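Laundry Friday at the Salden house

I finally got through the whole towel pile (it had been sitting there since Friday, oops!) and enjoyed the folding most, because that's the part I like. I've got 40 or so cloths in rotation now and the purples are still my favorites!
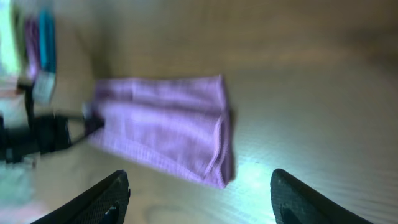 Lilac cloth, folded up on the table. Love that stitched hem!

Next up is the linen shelf, and I've already got my eye on a basket from Abera for the small stuff. More pictures once I've cleared a spot for it – probably in November, knowing me.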